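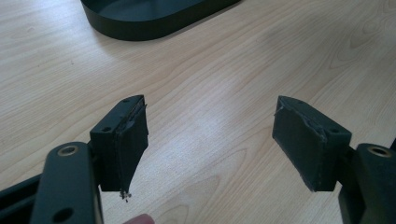
The tabletop, with the oval tray parked up top.

Ok so a few of you asked what I ended up doing with the table after all that moaning in March, so this is the thread. Get a drink, it's long for a table.

First thing: I kept it. I know! I had the listing typed up for the Sendville swap page and everything. Then I cleared it off to take a decent picture and spent ten minutes just looking at the grain.

Look at those rings near the tray though. Ovals inside ovals, all wavy, like when you drop a pebble in a pond. I've eaten breakfast at this thing for years and always had a placemat sitting right on top of them.

So the placemats are gone. All of them. Malou Sveinbjörnsson has them now and she's welcome to them, even the one with the coffee ring.

The tray is the only thing that gets to live on the table. Dark, oval, raised rim so the keys don't slide off. I got it at Kontogiannis for 16 bucks, down from way more (I don't remember how much more, I was too busy grabbing it).

I did look at the big Kasska tray first. 209 dollars. For a tray!! I put it down very gently and walked away.

Rules so far: keys, mail I have to answer, one pen. If it doesn't fit inside the rim it goes to another room. Cletus Ruiz-Ortega has already tested this with a bike helmet and lost.

Someone's going to ask what I clean it with. Damp cloth, then a dry one, going along the grain. I tried the Jarnirine spray once and didn't love the smell, so it went under the sink with all the other sprays I didn't love.

The pale color shows crumbs less than I expected but it does pick up the light like crazy, you get these soft shiny patches. My old dark table just looked dusty all day.

Still deciding if the tray stays at the far end or goes in the middle. Middle looks nicer, far end means I can spread out a newspaper or a pizza box. Leaning pizza box.

Next up is the chairs, which don't match the table or each other. If you've got a pale wood chair you're sick of, message me before I do something silly at Kasska.

Posted in: Home & Tidying / Small Spaces
119 likes · 16 replies · 9 shares
Contact | Terms | Back to top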